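Quick post, the kettle's on and I have maybe half an hour before I need to be somewhere.

So the table. I finally cleared the table. If you read the one back in April you know it was bad then, and it got worse over the summer. Parts in bags, parts out of bags, a mug I'd been blaming other people for losing. I kept building on the one clean corner and the corner kept shrinking.

15 November 2020 and I can see black tabletop again. Putting the date in so I have to live up to it.

What I did, in no real order. Everything off first. All of it onto the floor, which felt terrible for an hour. Then wiped down with the stuff from Brondimby (the unscented one, the lemon one leaves streaks on black, ask me how I know). Then nothing goes back unless I used it in the last month. That rule took out more than half. The Datuma box of odd screws went into the closet. The Edix label tape too, though I went and got it back an hour later. Labels matter, sorry.

The bigger change is the tray. I'd been wanting some kind of border on the table for ages, because small white things on a big table wander. They get an elbow and off they go. Looked at ready-made trays, and the only one the right size was from Yordanov, 875 before shipping, and no. Not for a rectangle. So I printed one in segments and joined them up. It's just a frame, no bottom, the table is the bottom. Took two tries. First time I'd measured the inside and typed it in as the outside, so I had a lovely tray for a smaller table. Printed again.

You can see the seam on the front rail. I was going to fill and sand it and then I didn't. Might still. Probaly won't.

Some notes for anyone doing the same thing:

Print the long rail last. By then you know how your corners came out and can fix the length.

Dry fit everything before you glue. I glued one joint early and it sat crooked and I had to saw it. Not fun.

White on black looks great and shows every crumb. I now own a small brush just for this. It lives on a hook under the table edge.

Don't make the rails too tall. My first sketch had them way up high and you'd be reaching over a wall all day with your wrist on the edge. Low is fine, the cubes don't jump.

Then the pieces. The cubes go on the right, all together. The H-shaped one with the cross in it goes on the left, tags up. The flat plate with the four tags goes across, further back. That's the whole layout. I tried the cubes on the left for a couple of days and hated it, kept knocking into the H piece to get to them. I'm right handed so I don't know why I even tried.

The tags were a fiddly job all on their own. Cut them with a fresh blade, leave a white margin, press from the middle out. One went on with an air bubble and I peeled it and the corner tore so that one's a reprint. If you have a leftover sheet, keep it flat inside a book. Mine was in a drawer and curled up like a leaf.

Someone will ask about the cost. Filament I had already. Glue I had already. Brush, two bucks. So nearly nothing, apart from my evenings.

Oh and I cleaned out the old parts folder on the laptop while the second print was running, 2,828 files, a lot of them called "final" something. Same disease as the table I guess. Deleted most. Kept the tray ones, all the versions, even the small one, in case I ever get a smaller table.

Next up is the shelf underneath, which I'm not showing because it's where a good chunk of the floor pile ended up. I know. And the cables need doing, I bought velcro ties and then used them on the garden hose.

Ok kettle. If you want the tray files leave a comment with the size of your table and I'll dig them out, but check which way you measured it frist.

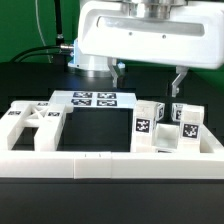
The new tray, seam and all. Cubes on the right where they belong.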